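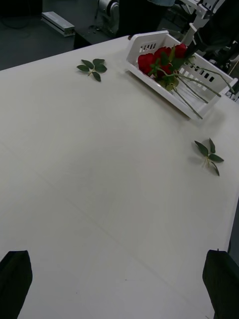 Chapter 4: Cut Stems
by Hanneke Jacobs

Roses are where most of us fall for this craft, and they're where this chapter begins! Before you reach for a vase, spend a minute with the bunch as it comes to you. Red roses lying together in a slotted white basket already tell you a lot: which heads want to face the same way, how long the stems are, whether they poke out over the rim, and where leaves have parted from the bunch.

Pick up one of those loose sprigs. A rose leaf is made of several small oval leaflets sharing one short stalk, and I still think it's one of the prettiest things on a workbench. Keep the good ones in a saucer of water (we'll use them in the buttonholes at the end of the chapter).

You'll learn to sort stems by length, strip the lower leaves, cut at a slant and give the flowers a proper drink. For the first exercise, cut your longest rose to 60 cm and fill a jug with 700 ml of cool water. The shorter stems can go in a smaller jug with 300 ml.

If you're working through this in May, try it with garden roses too. They're floppier and thornier than shop ones, and the scent is glorious.

4.1 Sorting the bunch

Lay every stem on a clear table with the heads level, and start with the longest.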